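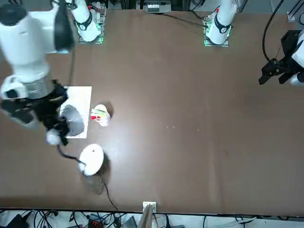
Practice squad game checks when a player is called up midseason

I run the salary sheet for a simulation football league and we copy pro rules as closely as we can. Our Trasano roster has a practice squad lineman elevated for a Saturday game and sent back down after it. Does he get the full active rate for that week, or one day of it?

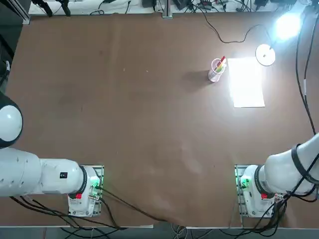
Fakia

Full week. In most rule sets pay follows roster status at kickoff – days on the roster don't matter. Enter one active check and zero out his squad check for the same week.

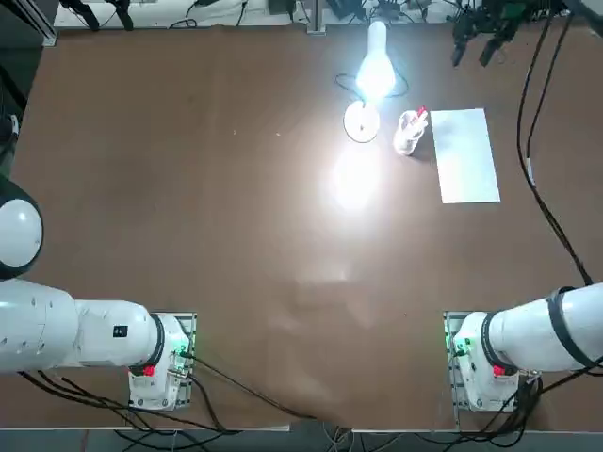

Also look at your elevation limit. If your league caps it, the next call-up after the cap has to be a real signing, and that takes a roster spot.

Kovács

Just pay him the daily rate, that's what we do. Simpler.

Nenodura

Daily proration is for players cut or signed between games, so I would not use it on an elevation. Two things to watch in the sheet:

Key the row by week and player ID. If you key by transaction, the return to the squad creates a second check. We had 193 duplicate rows in November from that.
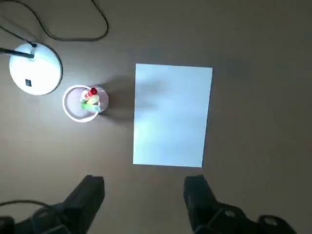 Store the rate on the row as well. If it is looked up live, a change to the rate table rewrites every earlier week.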